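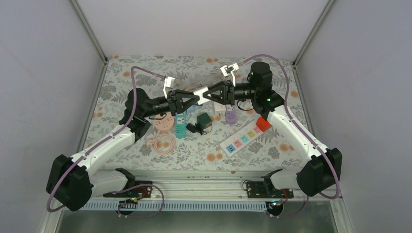

Figure 3. Both arms on the front rail, grippers meeting near the middle of the mat.

Section 3: Setting the meeting point

The Zarkudia forum will tell you two arms on one rail line themselves up. I have yet to see it. Do the steps below by hand, whatever the Trireck software claims about auto-alignment.

1. Cut power to both arms before touching the mounting plates.

2. Slide each plate to its mark on the rail. Tighten the bolts a little at a time, going back and forth. The Bremari kit sheet says finger-tight is fine for testing. Don't believe it.

3. Run the purple cable up the link and past the elbow on each arm. Leave slack at the elbow. Swing the joint through its full travel by hand and watch for pulling.

4. Power up one arm, then the other. Set speed to 3 percent.

5. Jog both grippers toward the middle of the mat until the tips touch. Save this as pose 32.

6. Back each arm off 80 mm and call the pose again. If the tips miss, go back to step 2. Changing the offset in software only hides a loose plate.

CAUTION: Both arms can reach the same spot, and collision detection is slow to notice. Keep a hand on the stop button — the real one, wired in, and never the one on the screen.

Note: Power strips, plugs and coiled cable on the mat are practice objects for Section 4. Keep them below the grippers while you jog. A patterned mat is supposed to help the camera software find its place. I got the same results on plain cardboard, so use what you have.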